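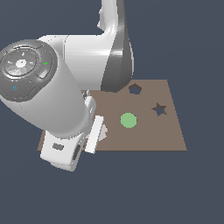
**Sim insertion policy scores well overall but one shape drags it down. Is my evaluation wrong?**

Posted by gilgate_lab

I'm training a policy to put shaped blocks into matching holes in a board, all in simulation. The board has a pentagon and a star, plus a light green circle. I have 2,167 scripted demos for training and ran 267 evaluation episodes. The policy finished 263 of them, and the failures were all on the star.

I want to report one success rate, but my advisor says it hides the star problem. Start poses are random within a small area. Do I need more demos or a different metric?

---

**Flurum**

Report both. One overall number is fine for the abstract, but put a table by shape under it, with the episode count for each row. If the star only came up a few times, four failures is a bad rate. If it came up 90 times, it's minor.

Also check how you define success. We used "block center within tolerance of hole center" and it passed blocks that were sitting on top of the board at the wrong angle. Add a height check and a rotation check - the star should count as correct every 72 degrees, and so should the pentagon. If your code compares against one fixed angle, it may be marking good insertions as failures.

---

**berkach2**

more demos. worked for me

---

**Kaewkla**

I wouldn't add demos yet. Replay the four failed episodes first and see if the block jams at the rim or never gets there. Jamming on a star is often the collision mesh. Some simulators wrap a concave shape in a convex hull by default, so the points line up but the block is too fat between them. Split the mesh into convex pieces and rerun the same seeds.

After that, train with 2 more random seeds before you quote any number.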